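Folding notes, February

The linen-blend trousers from Doven went through the wash again on Wednesday, 400 rpm spin, line dried. The fabric creases no matter what I do at the machine end, so the remaining variable is the fold.

Current method: lay the pair flat on the table, pull each leg straight from the hem, put one leg over the other, then fold in thirds toward the waist. The elastic is the problem. It gathers the cloth above the hips, and any fold that crosses it springs open within a minute. I now keep the last fold 7 cm short of the waistband.

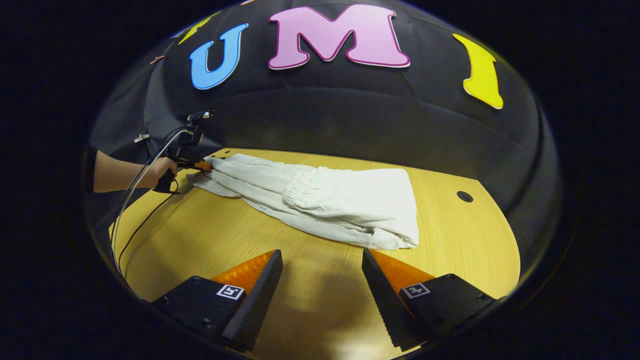 White cotton pairs behave a little better, as long as the hem is pulled out before anything else. Stacked on edge, 13 pairs fit in the Kouris drawer. Stacked flat, the bottom ones need ironing again. Next I want to try rolling.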